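Hi Velimir,

You asked for something less stiff than the last report, so I'm writing this the way I'd tell it to you over the phone. It covers everything since we got the second half of the Dranville money, up to the end of September.

Where the reading corner stands

The short version is that the Oscombe Street library branch has its evening hours back, and people are using them! We signed out 3066 items over the period, which includes the audiobooks but leaves out the jigsaw puzzles (those still go in a paper notebook, and I haven't had the heart to change that). The old closing time was five. We're now open until eight on four evenings, and the hour after dinner is the busy one. I'd expected students. We do get them, but we get more parents with small kids in pajamas, and a steady bunch of night-shift people who come by before work.

The large-print shelf has been moved next to the front windows and it empties out every couple of weeks. Westerns first, then the gardening books. I've asked the main branch for a bigger rotation and they said yes, starting next quarter.

The conversation table

Fadi Rawashdeh is still running the English conversation table and I can't say enough good things about him. We have 23 people signed up, up from the handful we started with in the spring, and he has split them into two groups by level. The beginners do errands English – the pharmacy, the bus, calling the school when your kid is sick. The other group mostly argues about the news and corrects each other's verbs, and you can hear them laughing from the parking lot.

We did have a rough patch in the middle. The room we were using has no door and the homework kids next to it couldn't concentrate, so we lost a few sessions while I worked out a swap. The table now meets in the back room and the homework kids have the alcove. Everyone seems happier, me included.

Hot drinks

You approved a small line for coffee and tea, and I was nervous about it, what with the carpet and the books. So far so good. We only allow cups with lids past the front desk.
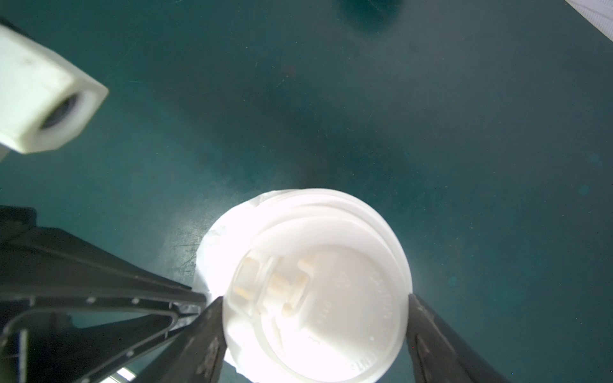
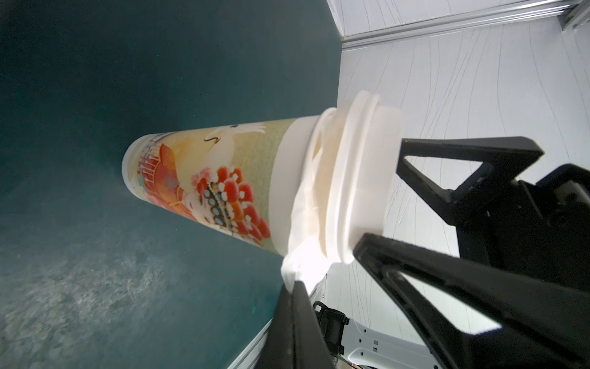 Money

We've spent most of the equipment line. The biggest single item was $800 for the reading lamps, which came from Jellance and took two tries to get right (the first batch had the wrong plugs, and they swapped them without charging us). The shelving repair came in under what I'd guessed, so I'd like to move what's left into large-print books if you're okay with that. A quick yes by email is fine.

Staff hours are where I'm a little over. Evenings need two people in the building and I had us down for one and a half, which looked fine on a spreadsheet. I've covered the gap myself up to now, but I don't want to do that through the winter. Could we talk about it?

What didn't go well

The teen writing group never took off. We held it three times, and the best turnout was four kids, two of them there for the snacks. I'm going to drop it and try a comics afternoon in its place, which was the kids' own idea.

The Halilović collection is also behind. The family gave us 56 boxes of local history papers and we've opened maybe a third of them. It's wonderful stuff – store ledgers, dance programs, a whole folder of complaints about the ferry – but it's slow going, and the basement is too damp to leave it there much longer. I've moved the worst of it upstairs into my office, so if you visit, watch your step.

Next up

The comics afternoon starts next month, the large-print books get ordered as soon as I hear from you, and Fadi wants to try a daytime session for people who can't do evenings. I'll send the sign-out numbers by branch hour separately, once I've cleaned up the spreadsheet.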